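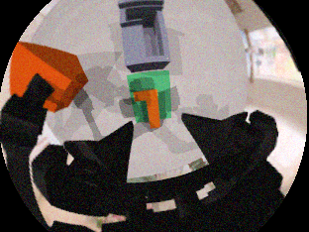

Big, bright and blocky: orange is a hard color to lose.

Color Coding the Workshop (and Why I Wish I'd Started Sooner)

I have been sorting my shop by color since November and I am completely hooked! It started with one roll of orange tape and a drawer of hex keys, metric and inch all mixed together, and it has spread to pretty much everything with a handle.

Pick your colors before you buy anything. Four is plenty for a home shop. Mine are orange for measuring and marking, blue for plumbing, green for anything garden related, and yellow for electrical. Write the list on the inside of a cabinet door so the rest of the household can put things back too.

Tape or paint? I use both. Vinyl tape is great on screwdrivers and pliers — stretch it a little as you wrap, overlap by half, and finish on the underside of the handle where your palm won't peel it up. Paint holds up better on hammers and pry bars. Scuff the handle first with 220 grit, wipe it with denatured alcohol, and give it two thin coats. Let it sit overnight before you hang it back up, even if it feels dry by dinner. (Ask me about the mallet that is now part of my pegboard.)

Small parts are where this really pays off. I had 35 baby food jars full of screws and no system at all. Now every lid has a dot of paint on top, and I can grab deck screws without picking up six jars to squint at them. If your jars sit above eye level, put the dot on the front instead.

For drawers, cut a strip of craft foam to fit the bottom in your chosen color. Trace each tool, cut out the shape, and lay it over a second sheet in a contrasting shade. An empty spot jumps right out at you at cleanup time. Spray adhesive works fine, but use it outside!

A few odds and ends:

Orange and red look nearly the same under a warm bulb. Try your colors at night, with the shop lights on, before committing.

If someone in the house has trouble telling colors apart, add a shape. A stripe for one group, a ring for another.

Flag the tools you carry out to the yard with the brightest thing you own. Mine came from the clearance bin at the hardware store in Sestgate, 2 rolls for the price of one, and I haven't left a trowel in the flower bed yet.

Old tape glue comes off with a dab of cooking oil and a rag. Wash with dish soap afterward or the new tape won't stick.

Next up is the extension cords, one color for each length. I can't wait!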